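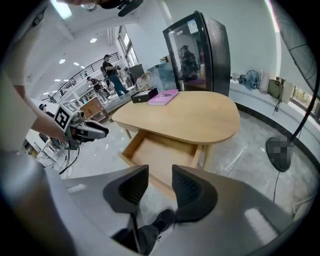 Switching codes at 15, is it too late?

rafsan_roy
Hello all. My son is 15 and has played soccer since he was small. In May he went with a friend to a footy training at Duscombe and now he wants to change completely. The coach there, Olanrewaju Isah, told him he has good hands and should come back. Is he too old to begin?

halfback_nush
Not too old. I started at 16 and played 50 games for Gravetti. The kicking took me two seasons, the running was already there.

flavley_fan
I have to disagree a little. The kicking is the easy part. Boys who come from soccer don't expect contact from behind, and at that age the others are already heavy. My nephew hurt his shoulder in his third game.

halfback_nush
One shoulder is not a reason to keep him away. Did he learn tackling before he played?

flavley_fan
Three sessions. I agree it was not enough.

anoma_p
Can he do both until the end of the season? Mine did, with two trainings for one and one for the other. He was very tired, but he chose by himself.

rafsan_roy
Thank you for the replies. Both clubs train at the same hour, so both is difficult. I will ask Olanrewaju if he can teach the tackling first and let him play later.

halfback_nush
Good plan. Buy the mouthguard now, the fitted ones take a while.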